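The return of the steamer

Is the one-pot electric steamer worth the worktop, or is it another gadget on its way to the back of the cupboard?

Every few years somebody decides that steaming is the future of supper. In my lifetime it has been the bamboo basket, the three-tier plastic tower and the folding metal petal thing that never quite folds. All of them came with a leaflet promising that I would eat better. I have owned all of them, and I now own none of them, apart from the petal thing, which lives in a drawer and catches on the whisk.

So when shops began filling up again with electric steamer pots, I was not in the mood. The pitch is simple enough. You get a metal pot, a perforated tray to go inside it, a lid and an electric base to sit it on. Dondano, the kitchen shop on my high street, had 12 of them stacked by the till in September, next to a sign that said "Dinner, sorted". I have seen that sign before. Last time it was standing on a pile of spiralisers.

What sells these pots, if the recipe cards are anything to go by, is the bun. Soft, white, round, a bit blank, the steamed bun photographs well and asks very little of the cook. Trirden, which makes one of the dearer models, puts buns on the box. Fadosden, which makes one of the cheaper ones, puts buns on the box too, and as far as I can tell has hired the same baker.

I make no complaint about the buns. A good one is a fine thing, and frozen ones from the supermarket are better than they have any right to be. My complaint is about the arithmetic. The round tray is the great weakness of the whole design. Buns need room to swell, or they weld themselves together and tear when you pull them apart. They also need to keep clear of the sides, where water runs down the metal and leaves a soggy patch. 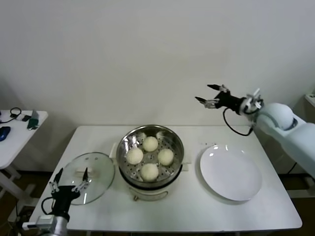
Four buns to a tray, spaced out in a diamond, with the glass lid off and a plate at the ready.

Four is a decent lunch for 2 people who like each other. It is no use at all for a family, and the leaflet's cheerful "serves the whole table" must refer to a very small table. You can of course do a second batch, by which time the first lot has gone leathery under a tea towel and somebody has found the crisps.

Then there is the lid. Glass is the sensible choice, and I will give the makers that much, as it lets you peer in without letting the steam out. In practice it fogs over and you peer at fog. When you do lift it, the underside is running with water, and the water wants to go on the buns. Tilt it away from you, quickly, and have somewhere to put it down. A hot wet lid takes up as much of the worktop as the pot does. Add the plate you need for serving and you have used most of a small kitchen in order to warm up some dough.

A mat underneath is well worth having, whatever the instructions say about heat-proof feet. My worktop has a pale ring on it from an earlier enthusiasm, and it isn't going anywhere.

Now for the money. The Trirden costs £97, for which you could buy a plain saucepan, a steaming insert and a startling number of buns. Figueroa, a cookery school that runs evening classes near me, has a bun recipe calling for 332 grams of flour, a figure so fussy that I followed it to the gram out of spite. The dough was lovely. I steamed half in the electric pot and half over an ordinary pan on the hob, and served them muddled up on one big plate. We could not tell which was which, and we did try.

What the electric pot does offer is a free ring on the cooker, and I have come to think this matters more than anything printed on the box. If you have a tiny hob, or share one, or live in a room with a socket and no hob to speak of, it makes sense. It is also easier to wash than bamboo, which holds on to the smell of last month's fish.

For everyone else I would wait. Judging by the spiralisers, the charity shops should have plenty of them by spring, lids included if you are lucky. Check that the tray is still in there before you pay.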